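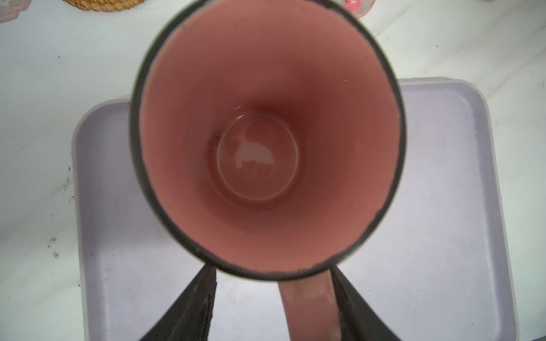 Glaze the inside for the drinker and the outside for the shelf, Hằng Lương advised, and most of the decisions about a cup will follow. Her remark guides this chapter, which considers the glazing of drinking vessels in two colors.

Chapter 2
The Inside of the Cup

A mug may be dark on the outside and soft pink within. The two colors meet at the rim, where any unevenness in the glaze is easily noticed. The lip is also the part of the cup that touches the mouth, and students should learn to judge it by touch as well as by eye.

The color of the interior changes with depth. A pink wall that looks light near the opening may appear reddish brown near the base, where less light reaches it. For this reason, a flat test tile is a poor guide to the finished cup. Students at the Isinar workshop glaze a small trial cup for each color they plan to use.

The handle presents a separate choice. It may match the outer wall or carry the color of the interior.

Section 2.1 explains how to pour and drain an interior glaze. The practice work requires a plain mug with a capacity of 350 milliliters, filled to 300 milliliters when its lip is tested for drinking.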